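Dish Robots at Grevenholm: Your Questions, My Answers

I run the evening kitchen crew at Grevenholm, and ever since word got out about the Kalton arm going in at the dish station, I can't get through a coffee break without somebody cornering me. So I wrote it all down. If you're new, or you've been on leave, start at the top.

Is it really going to wash dishes?

For now it moves them. Cadwaladr, the outfit doing our setup, has it picking plates up from the sink and putting them somewhere sensible, and all of that gets practiced in simulation before it touches our crockery. I've sat in on a few of the practice runs and I got way more into it than I expected – I was cheering for a plate!

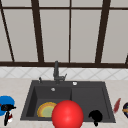 Who decides which jobs the robot gets?

We do it together, at the monthly kitchen meeting. Anybody on the crew can put a job on the list or ask for one to come off, and I take the list to Cadwaladr.

Am I going to lose hours?

I asked this one before any of you did, believe me. The dish station used up 335 staff hours last quarter, and those hours stay on the schedule. They get moved to prep, serving and the Bondside lunch counter, which has been short-handed since August. If your hours change by even one shift, you hear it from me first and you get it in writing.

What if I like the dish station?

Then stay on it! Two of our longest-serving people told me they love the quiet back there, and I get it. Somebody still has to scrape, soak, check and deal with the pots, so there's a spot for you. It'll be a different kind of shift, with more keeping an eye on things.

Do I need to know computers?

Nope. The training is 4 sessions, all paid, all during your normal shift.
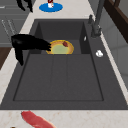
My own job has changed more than I figured it would. I used to spend my evenings filling gaps in the schedule, and now I spend a good chunk of them telling engineers how a real sink gets used. They'll show me a practice run like this one, gripper coming in at the rim of a plate with a bit of dark red something still sitting on it, and ask what I'd do. Well, I'd scrape it first! So leftovers are now a regular topic on our calls, and a couple of your suggestions have gone straight to Cadwaladr.

Can I stop it if something looks wrong?

Please do. There'll be a big stop button on each side of the station, and you don't need my okay to hit it. You won't get in trouble for stopping it, even if it was fine.

Does it keep track of how fast I work?

It logs its own picks and that's all. I had them put that in the agreement.

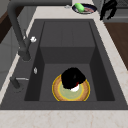
A practice run in the simulator, with the gripper down on the plate.

Where do I send a question you didn't answer?

Drop it in the box by the time clock or catch me before the dinner rush, any time up to 4 p.m. I add new ones to this page as they come in.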